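# Robot Cell Technician, Kitchen Bench (full time, Brerkavham)

We are looking for a patient, tidy-minded person to look after one machine – a two-armed robot with a pair of black hands, which spends its working days at a kitchen counter in our Brerkavham building – and its twin in simulation, which spends its days at a counter made of numbers.
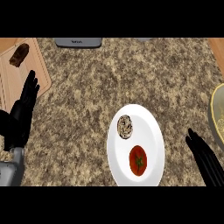
The job is new. Up to now the care of the cell has been shared among whoever was closest when something started clicking, and we have reached the point where that costs us more than it saves. Last September the left wrist was out of action for 17 working days, most of it spent waiting for a part that should have been on our shelf. We would like someone to own the shelf, and the wrist, and everything in between.

## About the cell

The real arms are bolted to a steel frame behind the counter, one on each side, and they share a single controller cabinet underneath. The hands are driven by tendons, which means they stretch, and a hand that closed nicely on a tomato on Monday may close a little late by the end of the week. The cure is a re-tension and a fresh zero, and you will get very good at both.

The simulated cell has a granite countertop, a cutting board, plates and bowls, and food of various sorts. Our programmers try each new task there before it goes near the hardware, so the two cells need to agree with each other. When we move a mount or change a fingertip on the real robot, somebody has to put the same change into the model and check that the arms still come to rest where they should at either side of the plate. That somebody will be you, with plenty of help in the early months.

The arms came to us from Skundport and the cabinet was built by Michiels. Both sets of manuals are in the cell library, along with our own notes, which are longer and a good deal less well organized. You are welcome to improve them.

## What the work looks like

Mornings start with a warm-up and a joint check before anyone else runs a program. You'd look over the cables where they pass through the wrists, wipe the fingertips, run the homing routine and write the results in the log. If a joint has drifted past its limit you take the cell out of service and fix it, and we will back you on that even when there's a visitor due at ten.

After that the days vary quite a bit. You might be:

- replacing a worn tendon or fingertip pad, and recalibrating the hand afterward
- measuring the counter and mounts again after something has been moved, and updating the simulated cell to match
- sitting with a programmer who is sure the fault is mechanical (sometimes it is)
- swapping out a fan or a power supply in the cabinet, locked out and tagged
- ordering spares, and arguing kindly with suppliers about delivery dates
- testing the emergency stops and the light curtain, and signing for them

The arms have 1,316 hours on them as of this posting, and the first big service is coming up. You would plan it and carry it out with a visiting engineer, and it is about the best introduction to the machine anyone could ask for.

## Who we hope to hear from

You have kept some kind of moving machinery running for a living. It could be packaging lines, lab equipment, elevators, sewing machines or industrial robots; we care much more about how you go about finding a fault than about the badge on the machine. You can read a wiring diagram, you are comfortable with small fasteners and a torque driver, and you write things down while you still remember them.

It would be lovely if you had also used a simulation package or edited a robot model file, but we can teach that. A little Python goes a long way. You don't need a degree.

You should be able to work at counter height for a good part of the day and kneel to reach the cabinet. If either of those is a difficulty, please tell us – the cabinet can be raised, and we have been meaning to do it.

## Hours, pay and the rest

The post is full time, day shift, Monday to Friday, with no on-call duty. Pay is $47 an hour, with paid holidays and a yearly allowance for training and tools. There are seven people in the group at present and you would report to the cell lead. Two or three times a year we will ask you to travel to our sister workshop in Fondberg, where a second cell is being put together, and your travel time is paid.

## How to apply

Please send us a résumé and a letter, no more than a page or so, telling us about one repair you remember well. We'd like to know what the machine was doing, what you thought was wrong at first, and what you found. It can be a repair that went badly.

Applications are open until October 16, 2026. We will invite a small number of people to spend half a day at the cell, which includes a paid bench exercise (re-tensioning a finger, with the manual open beside you) and lunch with the group. Everyone who writes will get a reply, including those we can't invite.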